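People & Workplace / Frequently Asked Questions

The Picking Arm at Akthorpe: Your Questions
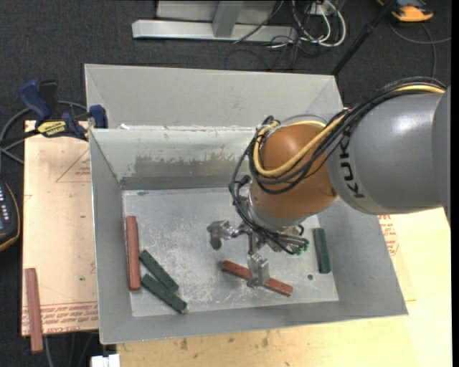 Bandara wrote in to ask whether the people who used to empty the bins by hand will still have a place on the floor come August, and would we please answer in plain words. Yes, they will. All 41 of us at Akthorpe are staying, and the hours stay as they are too.

What does the arm do all day?
It reaches into a metal bin, takes hold of a block and lifts it out, and then goes back for the next one. The blocks can lie any which way, which used to mean a lot of bending and reaching for us, and those of you with sore shoulders will know exactly what I mean!

So what do the pickers do now?
Mostly checking, sorting and setting up, along with the odd jobs that never got done when everybody was tied to a bin. Some people took to it in a day and some (I was one) needed a good deal longer, and that's perfectly fine.

Do I have to learn programming?
No. Rellero looks after the program. You'll have 8 hours of paid training, spread out so you can sleep on it, and you'll learn to start the arm, stop it and call for help.

Can I reach in while it's running?
Please don't, not even for a second. Stop it first, every time - even if the block is right there under your nose.

Will my pay change?
Base pay stays put. Anyone who trains as a cell lead gets a one-time $784 on finishing.

Questions we missed? Ask at the Akthorpe front office | Back to top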